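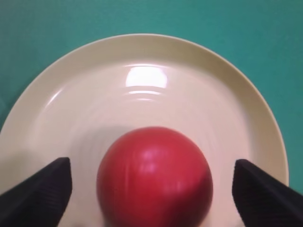
Relusley's team wrote in to say they ran the ball station four meetings in a row before trying anything harder, and that their drivers were better for it. "Start there, stay there a while" was the whole message. We agree!

Section 3: Setting Up the Ball and Plate Station

Welcome to the fun part. By now your club has the arm bolted down and the Zamer control software talking to it (Section 2). In this section you will lay out the table, set the fingers, and record your first set of practice runs for the Plimunia Student Challenge.

What you need
One soft toy ball
Two round plastic plates in different colors
A plain cloth big enough to cover the table, plus extra for the back
The Sakai finger set, already fitted
A laptop with your team's run folder open

3.1 Lay the table

1. Spread the cloth and pull it smooth in the area where the arm will work. Small ripples are fine. A fold that stands up high enough to catch a fingertip is not.
2. Hang or drape the extra cloth along the back edge. One plain color behind the work makes the wrist camera view so much easier to read.
3. Set both plates to one side, well inside the arm's reach, with a strip of cloth showing between them.
4. Leave the middle of the table clear for now.

Note: Shiny plates pick up glare from ceiling lights. If a bright spot covers the place where the ball will sit, slide the plate a little and check the camera view again.

3.2 Set the fingers

1. Press HOME and wait for the arm to stop.
2. Choose Fingers, then Close. Enter 406 and press Set. This is your nearly closed position.
3. Look at the gap from the wrist camera. You want a thin, even sliver from top to bottom. 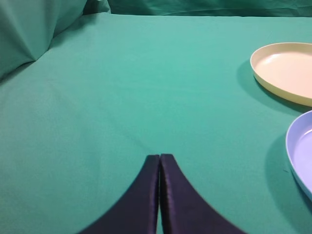 4. If the gap is wider at one end, stop the arm, loosen the finger screw on that side, straighten the finger, and tighten it again.
5. Choose Fingers, then Open. Enter 485 and press Set. The ball should fit between the tips with room to spare on both sides.

Caution: Keep hands off the table whenever the drive light is on. Switch the drive off before touching a finger screw, even for a tiny adjustment.

3.3 Record your runs

1. Place the ball on the cloth, away from the plates.
2. One student drives, one watches the arm with a hand near the stop button, and one writes the log. Trade jobs often — everybody should get to drive.
3. Open the fingers, then line the gap up with the ball before you move forward. 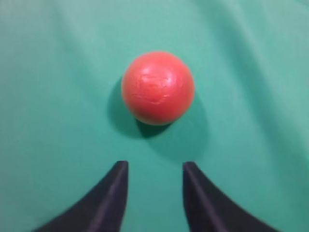
Fig. 3-3. Fingers open, ball on the cloth ahead of the gap.

4. Move in slowly until the ball is between the tips. Close until the fingers hold it. A soft ball will squash a little, and that is okay.
5. Lift, carry the ball over a plate, lower it, and open.
6. Press Save and give the run a number. Save the misses too! They are great to talk through together.
7. Repeat until you have 20 runs from cloth to plate. For run 21, start with the ball on the plate and bring it back to the cloth.

Note: Picking from a plate takes more care. Stop above the rim, check both sides of the ball, and come down in short steps so the tips don't push the plate along.

3.4 Before you pack up

Switch off the drive, copy the run folder to the club drive, and write the two finger settings on the first page of your log. You will need them again in Section 4.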